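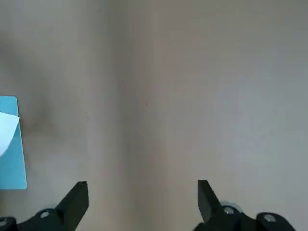

Figure 3. Flat matte gray surface, viewed from directly above.

3. Specimen Preparation and Force Measurement

3.1 Materials

Three closed-loop elastomeric chains were tested: Tovix, Vinari, and Brouwer. All were purchased on spools through ordinary dental supply channels, in the clear shade only. Pigmented chains were left out of the study. Earlier work in our laboratory had shown that pigment changes the early part of the relaxation curve, and including several shades would have required a larger design than the available test time allowed.

Spools were kept sealed and away from light until use. Each product came from a single manufacturing lot. This removes lot variation from the comparison between products, but it also means that the results cannot be taken to describe every lot of the same product. Spools with less than one year left before the printed expiration date were returned to the supplier and replaced.

3.2 Cutting and mounting

Specimens were four loops long, with one additional half loop left at each end so that the cut did not run into a loaded loop. Cutting was done with a fresh ligature cutter for each product. The first few loops of every spool were thrown away, as they had been bent back on themselves in the packaging.

A total of 50 specimens was prepared per product, divided into five groups of 10. Four groups were assigned to water storage and were measured at one hour, one day, one week, and four weeks. The fifth group was thermocycled and then measured at four weeks. Assignment to groups followed a printed random list drawn up before cutting began. Every specimen was measured once at the start of loading and once at its assigned interval, and was then discarded. Repeated measurement of the same specimen was avoided because transferring a chain from the jig to the load cell involves a brief further extension, and that extension is itself enough to alter the subsequent decay.

Specimens were stretched between stainless steel pins set in acrylic jigs. The pin distance was fixed separately for each product so that the mean initial force in pilot testing came to 354 g. Matching on force was preferred to matching on percentage elongation. Clinicians usually select a chain length by feel or with a gauge, and a fixed elongation would have placed the stiffer chain at a disadvantage that has little meaning at the chair. The drawback of this choice is that the three products were held at different strains, and a reader interested in the polymer itself should keep that in mind when comparing curves.

No prestretching was carried out. Chains were placed on the pins in one steady movement by the same operator (Mieke De Graaf), who wore powder-free gloves throughout. Specimens that were visibly twisted after placement were removed and replaced from the same spool. A replaced specimen was never remounted.

3.3 Storage and thermal cycling

Loaded jigs were stored in distilled water at body temperature in covered glass containers. The water was changed weekly. Artificial saliva was considered and rejected – published formulas differ from one another, and none of them reproduces the enzymes or the food acids that a chain meets in the mouth.

The thermocycled group received 900 cycles between a cold and a warm bath, spread evenly over the storage period, with equal dwell times in the two baths. Between blocks of cycles the jigs were returned to the same storage conditions as the other groups. Jigs were moved as complete units, so that the chains stayed under load and did not leave the pins at any time during transfer. Bath temperatures were checked with a separate thermometer before each block. On two occasions the warm bath had drifted below its set point, and the block was delayed until the temperature had recovered.

3.4 Force measurement

Force was measured on a Skaltum bench tester fitted with a low-range load cell. Two hooks with the same diameter as the jig pins were attached to the tester, and the distance between them was set with a gauge block cut to match each jig. The chain was lifted from the jig with two fine hemostats and placed directly onto the hooks. The reading was taken after a fixed settling time of five seconds. Measurements were made at body temperature inside a small heated enclosure, and surface water was blotted with lint-free paper immediately before transfer.

The load cell was checked against reference weights at the start and the end of each session. If the closing check differed from the opening check by more than the stated tolerance of the cell, the readings from that session were to be set aside and the affected groups repeated. This was not needed.

The operator knew which product was being measured, as the three chains differ in loop shape and could not be masked. The force reading was therefore recorded automatically and was not displayed until the session had closed. The data file was coded by product letter before it was passed on for analysis.

3.5 Data handling

Remaining force was expressed both in grams and as a percentage of the initial force of the same specimen. The percentage value served as the primary outcome. Chains that tore during transfer were recorded as lost and were not replaced, since a replacement could not have had the same storage history. Losses are reported by product and by interval together with the results.

Products were compared at each water storage interval by one-way analysis of variance, followed by Tukey tests where the overall comparison was significant. Homogeneity of variance was examined with the Levene test, and the Welch correction was applied where it failed. The effect of thermal cycling was tested separately within each product by comparing the fifth group with the four-week water group. The level of significance was set at five percent. The analysis plan was fixed on July 26, 2026, before the coded data file was opened, and no comparisons were added afterward.

3.6 Limits of the test set-up

Static loading represents only part of what happens in space closure. In the mouth the distance between the attachments becomes shorter as teeth move, and the chain unloads gradually. The present jigs held the distance constant and can be expected to give higher remaining forces at the later intervals than a jig with a closing span. Friction at the bracket, tooth brushing, and chewing were not modeled. The pins were smooth and round, while a bracket tie wing presents edges that may notch the loop – tearing in this study should therefore not be read as an estimate of breakage in patients.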